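News from the teaching tables

When Lenuța Neagu joined us at Drivard, her job was packing homeware orders, and she will tell you she was very good at it. She could wrap a teapot faster than most of us can find the end of the tape. So when the Kutham project started in February and we asked for people from the packing floor to come upstairs and show the machines how to pick things up, she was, in her own words, not in a hurry to volunteer. She wanted to know what would become of her bench, and she wanted to know who had thought of it. Both fair questions, and I'm glad she put them to Raluca Moldovan in front of everyone, because a good many of us had been muttering the same thing over our tea.

The answer, as it stands today, is that the packing benches stay and the hours are shared out differently. Anyone who signs up spends 90 minutes of a shift at the teaching tables and the rest of it downstairs as before, on the same rate of pay. There are now 14 of us on the rota, and there's a short waiting list, which I don't think any of us would have guessed in the spring!

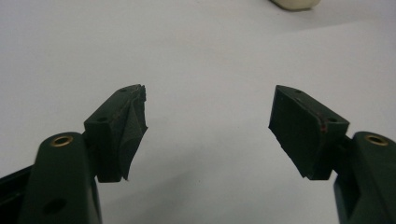
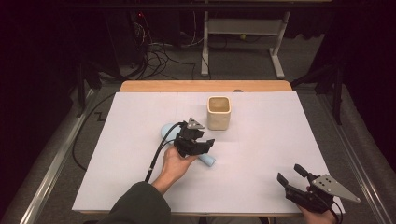 Pay and hours were settled quite early on, but what people mostly want to talk about at break is how odd it feels to slow down. On the packing floor your hands know the job and you can be thinking about your supper, whereas upstairs you have to do everything through the grippers, one in each hand, and a cup you would normally scoop up without a glance becomes something you have to plan for. Tirta Sembiring says it was like learning to eat with somebody else's cutlery. The green pair is a case in point: the pad on the left finger has gone creased and frayed along its top edge while the one on the right is a good deal flatter, and you do need to look at things like that before you begin. If you find pads in that state, please put a note in the blue book and ask Feng-yi Tai for new ones. You won't be holding anybody up by asking, and there are spares in the drawer.

We have also had some grumbles, and I'd like them written down here as well as the good news. Wrists get tired. The cables get in the way of your sleeve until you learn to lay them to one side, and the room is rather quiet if you are used to the radio. Eldana Chala has asked for shorter turns with a proper rest between them, and management has agreed to try this until the end of the year. Lenuța would still like a clearer promise about the benches than the one we've been given, and so would I. Raluca has said she will come back to us on that in writing.

If you'd like to have a go, the sheet is on the board by the lockers. You don't need to know anything about computers, and Lenuța is happy to sit with anyone for their first turn.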